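Hasthorpe pays its bills in spring, and so must everyone else

Anyone in Hasthorpe who sells candles, knits or hand-thrown mugs for a living will know the yearly rhythm: rich in December, eating toast by March. The town's new lean-months scheme, which opens to sole traders in October, is meant to flatten that curve a little.

Members put away 20 per cent of whatever they take before Christmas and get it back in nine equal fortnightly payments from January. The money is theirs the whole time. They have simply agreed to make it hard to reach, in the way some people freeze a credit card in a block of ice.

The account is held by Brorken, the savings co-operative on the main street, which charges $30 to join and pays interest that organizer Milan Wuyts describes as "a colour of zero." Early withdrawals are allowed, but the form must be filled out in person, at the counter, in front of your neighbours.
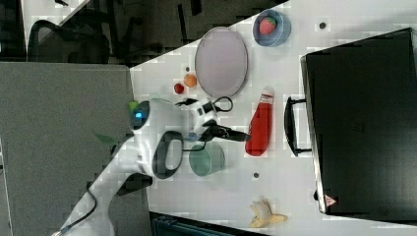

A large oval plate among the household goods on a crowded tabletop.

Wuyts, who sells leather belts under the name Kaneko, came up with the plan after a winter in which he paid his January rent in three cheques and a belt. His landlord still wears it.

Traders at the Gukby craft hall have been slower to sign up. One potter said she already had a savings plan – she called it kiln repairs.

Registration closes at 9 p.m. on the last night of the month. The joining fee can be paid in two instalments.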